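Kakari Worktable: Owner's Guide
Section 4. Settling In, Leveling and First Care of the Top

November
By Nidia Palomino

By the time you reach this section your Kakari should be standing on its own feet, with the legs bolted on and the stretcher in place. If it isn't, please go back to Section 3 and finish there first. I know it's tempting to skip ahead (the top is the part everyone wants to get their hands on), but a table that is oiled before it is level has to be crawled under later, and crawling under fresh oil is a good way to ruin a shirt.

You don't need to do all of this in one day. I usually get the leveling done in the morning, have lunch, and start on the top when the light is good. If your table came to you in cold weather, read 4.1 twice.

4.1 Letting the table rest

The top is solid wood, and solid wood goes on moving a little for as long as you own it. It takes up moisture from damp air and gives it back to dry air, and when it does that it gets a touch wider or a touch narrower across the grain. The length barely changes at all. Your 59-inch top will go on being 59 inches, near enough for any ruler you have in the house, but the width will breathe with the seasons, and the slotted holes in the metal cleats underneath are there to let it.

1. Stand the table in the room where it is going to live. A garage or porch won't do for this, even for one night, unless that is where you plan to use it.

2. Take off every bit of wrapping, including the paper on the underside. If one face can breathe and the other can't, the top may cup.

3. Leave it overnight at the very least. Two or three nights is better in winter, when the heat is on and the truck was cold.

4. Come back and check the cleat bolts with your fingers. They should be snug enough that the washer doesn't spin, and no more than that.

CAUTION: Do not crank the cleat bolts down hard. A top that is held too tightly across its width will find some way to move, and that way is usually a split.

Note: If the top arrives with a slight curve you can see against a straightedge, don't panic and don't call us that same afternoon! Give it a full week in the room. Most of them lie back down by themselves. If yours hasn't, then by all means call the shop at Prastidham and we will talk it through.

4.2 Leveling

Floors are hardly ever flat. Mine slopes toward the back door so steadily that a dropped pencil knows where to go, and I have a table there that sits perfectly steady, so please don't let an old floor discourage you.

1. Screw all of the adjustable feet fully in, until the rubber pads nearly touch the legs. Then back each of them out by one full turn. This gives you a little room in both directions.

2. Put a level on the top, lengthwise, near the middle. A long level is nice to have, but a short one laid on a straight board will do fine.

3. Work out which end is low and bring that end up by turning both of its feet out by the same amount. Go a half turn at a time.

4. Turn the level across the top and do the same thing front to back.

5. Now press down on each corner in turn with the flat of your hand. If there is a rock, one foot is floating. Find the foot you can turn easily with two fingers, and bring it down until it just starts to resist.

6. Check the level again both ways. You will very likely have thrown it off a hair in step 5. Fix that, press the corners once more, and then tighten the lock nuts upward against the legs with the small wrench from the hardware bag.

Have a helper lift a corner for you while you turn the feet, if there is anyone in the house. Turning them under full weight is slow going, and it chews up the rubber pads. On a soft vinyl floor it can leave a mark as well.

Note: On thick carpet, level the table, use it for a week, and then level it again. The pads sink, and they never sink evenly.

4.3 Preparing the top for oil

We send the top out with one thin coat of Mirkine oil already on it. That coat is there to protect the wood on its trip to you, and it will put up with a bit of handling, but please don't count on it for real daily use. It wants two more coats from you, and the better you prepare the surface the less oil you will need and the nicer it will feel under your forearms.

1. Wipe the whole top with a clean dry cloth, following the grain. Then wipe it with a cloth that you have wetted and wrung out as hard as you can.

2. Wait until the wood is completely dry. It will feel faintly fuzzy, like a peach. Those are the loose fibers standing up, and you want them to stand up now so you can take them off.

3. Rub the top lightly with a fine pad or with 400-grit paper wrapped around a cork block. Go with the grain in long strokes, end to end, and let the weight of the block do the work. One pass over everything is enough.

4. Pay a little attention to the edges and the corners, but don't round them over any further than they already are.

5. Vacuum up the dust with a brush attachment and finish with a dry cloth.

Some folks ask whether they should keep going to finer paper, right up to 2,000 grit, to get that glassy feel. Please don't. Wood polished that far closes up and won't drink the oil properly, and what you get is a finish that sits on the surface and shows every ring and scratch. A bare wood top should look soft at this stage, pale and rather plain. The color and the depth come later, with the oil.

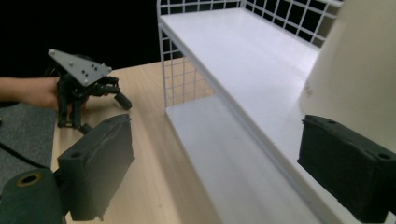
A reader of the last edition wrote in to say that her top had come out blotchy after the first coat, darker in some places than others, and could she sand it all back and begin again? She could have, of course, but in the end I talked her into waiting for the second coat, and she was glad she did. End grain and the softer bands of the wood take up oil faster, so the first coat nearly always looks uneven. If it is still blotchy when the second coat has cured, write to us and we can see what to do.

4.4 Oiling

You will need the can of Mirkine oil from the box, three or four lint-free cotton cloths, a pair of gloves, a bucket of water with a lid, and a window you can open. An old T-shirt makes a very good cloth as long as you cut off the seams.

1. Stir the oil with a stick. Don't shake it, or you will be chasing bubbles.

2. Pour a puddle the size of a silver dollar near one end of the top and spread it along the grain with a folded cloth. Keep adding small puddles as you go. It is much easier to add oil than to take it away.

3. When the top is covered, do the edges with whatever is left in the cloth.

4. Let it stand for fifteen minutes. If any spots have gone dull and dry in that time, give them a little more.

5. Take a fresh cloth and wipe off everything that hasn't soaked in. Be thorough – then be thorough again. Put your eye down near the surface and look toward the window, and any wet patches you have missed will shine at you.

6. Leave the table alone until the next day. Rub it once, very lightly, with the fine pad, wipe away the dust, and repeat steps 2 through 5 for the second coat.

WARNING: Cloths soaked with oil can heat up and catch fire by themselves, even hours later, if they are left in a heap or thrown in the trash. Put them straight into the bucket of water and close the lid, or spread them out flat, one layer thick, outdoors and away from anything that burns, until they are stiff and dry. Check your local rules for getting rid of them after that. Please take this one seriously, even if you skim everything else I've written.

CAUTION: Any oil left standing on the top will turn sticky. If you find a tacky patch the next day, rub it with a cloth dampened with a few drops of fresh oil, which softens it, and then wipe it dry.

4.5 The first weeks

The oil feels dry to the touch within a day or so, but it goes on hardening for weeks. You can use the table gently in the meantime – writing, sewing, sorting the mail, that kind of thing. Hold off on hot dishes, wet glasses and rubber-footed appliances. Rubber in particular can leave a gray ghost on young oil, and it is a stubborn thing to get out. If you have a lamp or a sewing machine with rubber feet, set it on a scrap of felt for now.

Spills should be blotted up when they happen. For everyday cleaning use a damp cloth and follow it with a dry one. Keep away from kitchen sprays, anything with bleach or ammonia in it, and the rough side of the sponge.

If you do get a ring, let it dry all the way before you decide it's permanent, as many of them fade overnight. The ones that stay can be rubbed out with the fine pad and a few drops of oil, working with the grain and feathering outward so you don't end up with a shiny island.

Go around the cleat bolts and the lock nuts one more time at the end of the first month. After that, a fresh thin coat of oil once a year will keep most tops happy, and twice a year if yours sits in a sunny window or gets used hard by children. Write the date on the underside in pencil when you do it. Section 5 covers the drawer kit, for those of you who ordered one.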